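Wrist cable on left arm gets tight when hand reaches across, how do you route yours?

Forum: Maintenance and Setup > Humanoid and dual arm

carhuamaca_bench
Hello all. English is my third language, so please be patient with me. I look after one humanoid that we run seated at a low glass table. The job for now is fruit handling: take the fruit by the neck, turn it, put it back on the plate. It has two arms and two multi-finger hands, and the cables run outside of the arm.

My trouble is the left wrist. After 200 cycles I began to get a short dropout on the hand bus, always when the forearm is rolled inward and the fingers are closing. The arm itself stays alive, only the hand goes away and comes back. I have changed the cable 3 times since November. Each time it is good for a while and then the same fault is back. 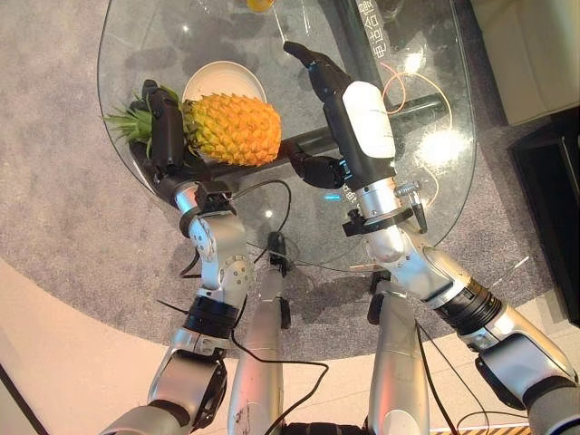
What I already did: tightened the collar screws to the value in the service sheet, cleaned the contacts, made the free loop at the wrist longer. The longer loop helped with the roll, but now I worry it will catch on something when the hand comes down low.

Should I bring the cable down the outside of the forearm or the inside? My colleague Mircea Tudose says inside. I am not convinced.

florach_tech
Outside, and fix it at the forearm only. Leave the wrist free. When you clamp on both sides of a rolling joint, the cable takes all the twist in a very short piece and the conductors break inside the jacket. You will not see it from the outside.

Also, do you have the failed cables still? Cut one open near the connector and look at the colour of the copper.

trestivau
I don't agree with outside. We had outside on ours and it rubbed on the table edge each time the arm went down. Inside, with a soft sleeve, has been fine for 392 hours now.

florach_tech
Your table is at chest height, trestivau, you wrote it in the other thread. His is low. With a low table the inside of the forearm is the side that comes near the legs.

trestivau
Fair point. But then he needs to move the seat, not the cable.

carhuamaca_bench
I can't move the seat much, the reach to the far side of the plate is already at the limit.

I cut one cable open this morning as florach_tech asked. The break is 6 mm behind the connector, so not in the loop at all. Two conductors are gone and one is hanging by a few strands. The copper is clean, no green. I was surprised, I was looking at the loop for all these weeks.

ovidiu_o
Clean copper with a break right behind the plug is bending fatigue. The connector is stiff, the cable is soft, and all the movement happens where one meets the other. You can make the loop as long as you like and it will still break there. It needs a strain relief, a proper boot or at least a few layers of heat shrink with each layer shorter than the last.

Can you show the arm from the other side, with the wrist up?

carhuamaca_bench
Yes. Arm is parked over the plate.

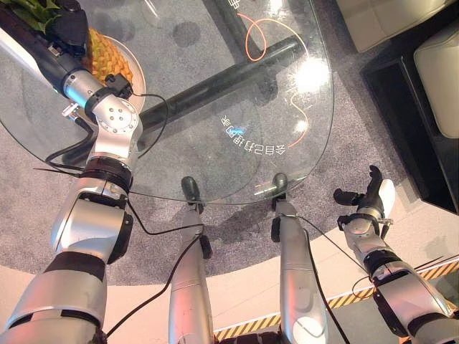

I use the same parked pose every morning for the visual check, so I can compare from day to day. Motors on hold, emergency stop in my other hand, and I look from the elbow upward. The round plate with the small screws at the wrist is where I begin, then I go to the black connector box with the thin cables on the same section of the arm. Until now I looked only at the screws and the big cable. The thin ones I touched very little, as I was afraid to disturb them.

ovidiu_o
Thank you, this helps. Do your wiggle test there. Power on, hand in idle, log running. Move each cable gently by a few millimetres next to the box and watch the error counter. One cable at a time, and write down which one.

And please keep the stop button with somebody else while your fingers are near the wrist. If you hold it yourself you have one hand too few.

trestivau
+1 on the second person. I still say inside routing, though.

prasia_service
One more thing to check is the torque. "Tightened to the service sheet" is fine only if it is the right sheet. The older one was for a different screw in the wrist plate. Look at the revision on the first page.

carhuamaca_bench
Update, 2022-02-09. Did the wiggle test with Mircea on the stop button. The hand bus cable gives errors when I push it toward the elbow, and nothing when I pull it away. The power cable is quiet in both directions. So it is the new cable already going the same way as the others.

I have put a stepped heat shrink on the spare – four layers, the longest one is 40 mm – and turned the plug so that the cable leaves in the direction of the forearm. It is fixed at the forearm only, on the outside. Sorry, trestivau.

My service sheet was the old revision, by the way. prasia_service, could you send me the new one in a private message?

prasia_service
Sent.

trestivau
No need to be sorry, it's your arm. Write again when it passes 200 cycles, I would like to know.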